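Chapter 9
How Old Is That Surface?

Before you read this chapter, you should know what an impact crater is, how ejecta is thrown out of one, and how to read a scale bar on an orbital image. If the last of these is shaky, go back to the end of Chapter 8. Many bad ages in the literature began with a bad scale.

9.1 A number with a long tail

Open almost any paper on the surface of a planet and you'll find an age in it. The lava plain is so many billion years old. The landslide happened so many million years ago. The ages are usually printed with a plus-or-minus after them, and the plus-or-minus is usually small. A student meeting the subject for the first time could be forgiven for thinking that someone had gone to the place, picked up a rock, and dated it in a lab.

In nearly every case, no one has. We have dated rocks from a handful of places on the Moon. We have meteorites, some of which came from Mars and some from the Moon, but we don't know exactly which patch of ground most of them left. For everything else the age comes from craters. Someone took a picture from orbit, drew a line around part of it, marked every crater inside the line, measured how wide each one was, and turned the result into years with a curve.

The reasoning behind this is sound as far as it goes. Rocks fall from space onto solid surfaces all the time. A fresh surface starts with no craters. An old surface has had more time to collect them. So if two surfaces on the same body have been treated alike, the one with more craters per square mile is older. Hardly anyone disputes that, and you shouldn't either.

The trouble starts at the next step, when "older" becomes a number. To get from craters to years you need to know how fast craters form, how that rate has changed over billions of years, how the size of a crater depends on the size of the rock that made it, and whether the marks you have circled are really craters made by rocks from space. Each of these has been studied hard by able people. Each is still argued over. The small plus-or-minus at the end of the paper often covers none of them. 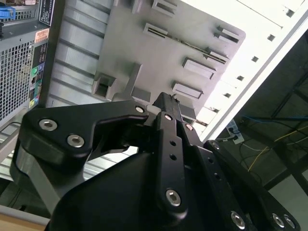 Figure 9.1. Black gripper linkages and hex screws, with an open metal enclosure behind.

9.2 What the error bar covers

Suppose you find 68 craters above a certain size in your area. The usual error on a count is its square root, and the square root of 68 lies between eight and nine. That is the error you will see printed, carried through the curve and turned into years.

Ask what it means. It is the spread you would expect if the same surface, with the same true cratering rate, had been hit by a different run of luck. It tells you about chance. It says nothing about whether the person counting had a headache, whether the light was low enough to show shallow craters, or whether the line drawn around the area took in a strip of older ground along one side. It also says nothing about the curve. If the curve is wrong by a factor of two for that body, then every age read from it is wrong too, and counting a bigger area won't help. More craters will shrink the printed error and leave the real one just where it was.

This is the first habit we want you to form in this chapter. When you see an error on an age, write down what went into it and what was left out. If the paper doesn't say, assume that only the square root went in.

9.3 Two counts of the Arow plain

The Arow plain data set is used in the exercises, and the story behind it is worth telling because it went badly.

Colin Catterall and Lionel Treloar were both given the same image, the same outline, and the same software. Both had counted craters for years. Neither was told what the other had found. Catterall marked 112 craters. Treloar marked 68. If we take each man's square root as his error, the two counts don't come close to overlapping, and a reader who saw only one of them would have had no reason to doubt it.

When the two maps were laid one on top of the other, the reasons came out slowly. Catterall had marked 23 faint rings near the north end of the outline that Treloar took for the ghosts of craters buried under later lava. If Treloar was right, those rings belonged to the surface underneath and had no business in the count. Catterall pointed out that a worn crater on top of the lava can look much the same in that light, and he was right about that as well. They argued about it for most of March and did not settle it.

The rest of the gap came from the small end. Both men had used the same lower size limit, but a crater with a soft, slumped rim has no single width. Measure it at the crest and it passes; measure it a little inside and it fails. There are always many more small craters than large ones, so a slight lean in how you place the circle will let in or shut out a whole crowd of them. Treloar placed his circles tight. Catterall placed his wide. Each was steady in his own way, and that's what makes this kind of error hard to catch: repeat the count yourself and you will get nearly the same answer, with nearly the same mistake in it.

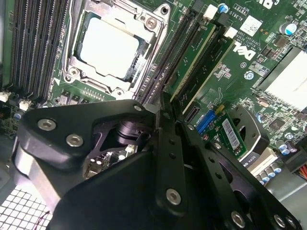
Software has been put forward as the cure. A program doesn't get tired, and it will give the same result in the morning as it does at midnight. That is true, and it is less comforting than it sounds. The program learned what a crater looks like from maps made by people. If those maps were made by someone who places circles wide, the program will place them wide, at great speed, over the whole planet. The Ustiveck routine, which you will use in Exercise 9.6, was trained on a set of hand counts from flat, dark plains. On flat, dark plains it does well. On rough highland ground it finds craters in the shadows between hills. Before you trust a score of how often a program agrees with people, find out which people, and on what ground.

9.4 Craters that came in a bunch

A large impact throws out blocks of rock, and those blocks fall back and make craters of their own. These are called secondary craters, or just secondaries. Some are easy to spot. They lie in chains, or in tight clusters, or they are stretched in a line that points back to the parent crater. A careful counter leaves them out.

Others travel a long way and land singly and fast. They can be round. They can look exactly like small primary craters, and on an image alone there may be no sure way to tell them apart. How many there are is an open question, and it matters a great deal. If most small craters on a young surface came from space, one at a time, then counting them gives a fair clock. If most came from one big impact on one bad afternoon, then counting them tells you about that afternoon.

You will meet authors who say the problem is mostly solved, and they may turn out to be right. Notice, though, that the usual argument for this is that the curve still gives sensible ages when small craters are used. Ask how we know the ages are sensible. Quite often, the answer is that they match other ages from the same curve.

9.5 Borrowing the Moon's clock

The only body where crater counts have been tied to dated rocks from known places is the Moon, and even there the tie points are unevenly spread. Many of them fall between three and four billion years ago. Between those and the young end there's a long stretch with very little in it, and the curve crosses that stretch mainly because curves are smooth.

For Mars, the lunar curve is moved over and adjusted. Mars is closer to the asteroid belt, it has stronger gravity, and it has a thin atmosphere that stops some of the smallest rocks. Each difference calls for a correction, and each correction is a model. The Nudton problem set at the end of the chapter asks you to work out one age with two different choices of impact rate. Do it by hand the first time. It's slow - the size bins alone will take you a while - but you will see exactly where the years come in.

9.6 How to use this chapter

None of this means that crater ages are worthless. The order of events they give is often very good, and for most worlds they are the best clock we have. We think the order deserves more of your trust than the years do, and the sections that follow are arranged that way. Sections 9.7 to 9.9 deal with relative ages. Absolute ages begin in Section 9.10, after the Ashworth test for clustering, and you should not skip ahead to them.

Terms to look for as you read: primary crater, secondary crater, saturation, resurfacing, production function, chronology function, size bin, lower size limit.

Questions to keep beside you:

Who drew the outline of the counting area, and did they draw it before or after looking at the craters?

What is the smallest crater counted, and how many pixels wide was it?

How low was the sun?

Has anyone else counted the same ground, and did they publish the result if it came out different?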